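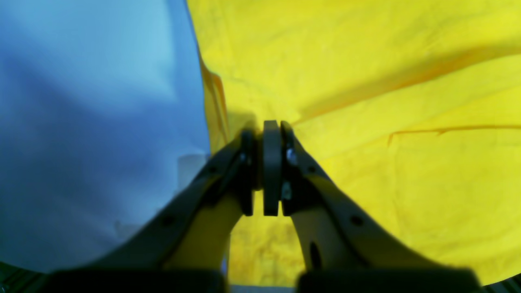 4. Running the cloth demo on open day

I've done this one at Lirkard and twice at Malinowski, so trust me on the order!

1. Put two cloths on the table in colors that really stand apart. I like yellow against blue (folks at the back can follow it on the wrist camera screen).

2. Rumple them a little. Flat cloth gives the fingers nothing to grab.

3. Load the Edora program and set speed to 32. Kids love it faster, but the cloth slides.

4. Press Start and let the fingers close on a fold before you start talking. I always forget this and end up shouting over the applause.

Note: If the fingers come up with nothing, press Retry once. After that I just pull up a fresh fold by hand, with the arm paused, and blame myself.

Caution: Keep visitors behind the tape while the arm is live, and keep a hand near the red stop button. Scarves and lanyards get tucked in, mine included.

5. When the group moves on, press Park and wait for the green light. Then shake out the cloths for Teresa's next group.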